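双臂项目组会 纪要
时间:10月,下午2点开始
地点:Emton 楼 3 层讨论间
记录:轮值(手打的,有错字群里说,我改)

上次遗留
1. Lalledent 评测脚本的随机种子问题,已修。旧结果不用重跑,种子只影响初始摆放的顺序,不影响摆放集合。
2. 数据盘快满了。先把最早一批未压缩的视频转走,转之前做校验。还没做完,继续挂着。
3. 标注说明第二版发了,意见收到一半,催一下。

议题一:Camwood 方法进展

先过了方法这边的改动。和上个月比主要是两点:
- 动作块长度从固定改成可变,由一个小的头预测什么时候重新规划。双臂任务里两只手凑近的那一段会自动切短,单手段放长。
- 腕部相机和顶部相机的特征不再直接拼接,改成顶部做 query,腕部做 key/value。参数量几乎没变。

数据:双臂示教共 700 条,训练和验证已经分好,另外单独留了 31 条不参与任何调参,只在最后用。有人问验证集里会不会有同一次摆放的重复片段,查过,按摆放分的,不会串。

消融跑了 6 组。结论先写在这里,表格后面补:
- 去掉腕部视角,掉得最多,主要掉在接近小件的最后一段。
- 去掉可变块长,整体降一点,双手交接的失败明显变多。
- 只留腕部、去掉顶部,单手抓取几乎不受影响,双手配合基本不能用。
- 换小一号的视觉骨干,差别在误差范围内。建议之后默认用小的,训练快。
- 去掉语言输入,目前任务集看不出差别。大家认为是任务集太窄,不能写成“语言没用”。
- 去掉数据增强里的亮度扰动,换灯之后掉得厉害。保留。

讨论较多的是视角问题。顶部看得全,但两只夹爪靠在一起的时候小件基本被挡;腕部近、清楚,但看不到另一只手。 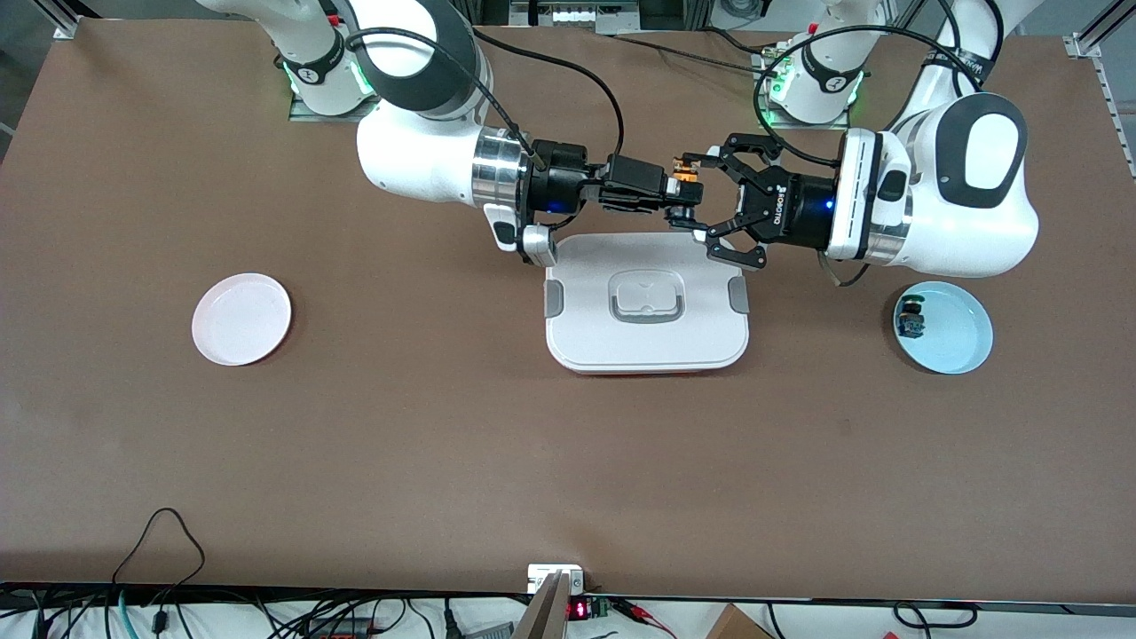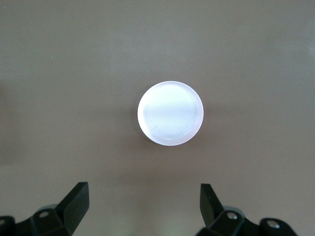 图1:顶部视角,两臂夹爪相对,中间为橙色小件。图2:腕部视角,白色圆片,夹爪张开。

关于图1这类状态:两爪尖几乎对上,策略容易在这里犹豫,来回小幅抖动。目前怀疑是示教里操作者在交接前会停一下,停的时长不一,模型学成了“停着也行”。提了两个办法:一是训练前把速度接近零的片段裁掉,二是加一个进度辅助损失。会上倾向先试裁剪,便宜。裁的阈值不要拍脑袋,先画速度分布。
反对意见也记一下:停顿里可能有操作者在做对齐的微调,全裁了会丢信息。折中,只裁连续静止较长的段,短的留。

关于图2这类画面:背景干净,圆片亮,桌面灰,对比度够,定位头在这种画面上很稳。担心的是反过来,模型是不是只学了“找亮的圆”。需要换暗色圆片和带花纹桌布各测一轮。另外腕部相机自动曝光要不要锁,意见不统一,先锁一半数据对比着看。

议题二:评测口径

Siqueira 那边用的成功判据比我们松,夹起来就算,我们要求放到位且松手后不移位。直接比数字没意义。决定两套判据都报,主表用严的,松的放附录。

真机评测到目前一共跑了 259 次,日志都在,但有一部分没有写失败原因。需要补标。失败类别先定这几种:没对准、夹滑、交接时脱手、超时、碰撞急停。拿不准的写“其他”,不要硬归。
补标两个人独立标,不一致的拿出来一起看视频。

超时上限现在各人跑的时候设的不一样!!统一,按配置文件里的来,不要在命令行里覆盖。

有人提议加一个“受扰恢复”的测试,执行中途人为挪一下盘子。都同意有价值,但这轮来不及,放到下一阶段。

议题三:写作

- 方法图重画,现在那版箭头太多,看不懂哪条是腕部特征。
- 引言先不动,等消融表定下来。
- 相关工作缺双臂交接那一块,至少补一段。
- 局限性要老实写:物体种类少,桌面单一,没测过软的东西。
- 补充视频每段标清楚倍速。上次有一段加速的没标,被问了。

议题四:杂项

- 标定文件命名统一加版本后缀,别再覆盖旧的。
- 训练机排队,长任务晚上提,白天留给调试。
- 急停之后恢复流程的文档过期了,关节回零那一步的顺序写反了,要改,优先。

待办
1. 静止段裁剪,先出速度分布图,再定阈值(方法组)
2. 暗色圆片、花纹桌布两轮腕部测试(真机组)
3. 259 次日志补失败原因(真机组,双人标)
4. 两套判据的统计脚本(评测组)
5. 方法图重画(写作组)
6. 急停恢复文档更正(真机组,这周内)
7. 曝光锁定对比,数据各采一半(采集组)
8. 数据盘转移收尾(采集组)

未定
- 小骨干作默认,要不要把已有主结果重跑一遍。算力够就跑,不够就在文中注明。
- 进度辅助损失要不要写进这一篇,看裁剪的结果再说。
- 那 31 条留出数据什么时候开。多数意见是所有超参冻结之后只开一次,下次会确认。

散会 4 点过一点。下次会议室换到 2 层,时间群里在通知。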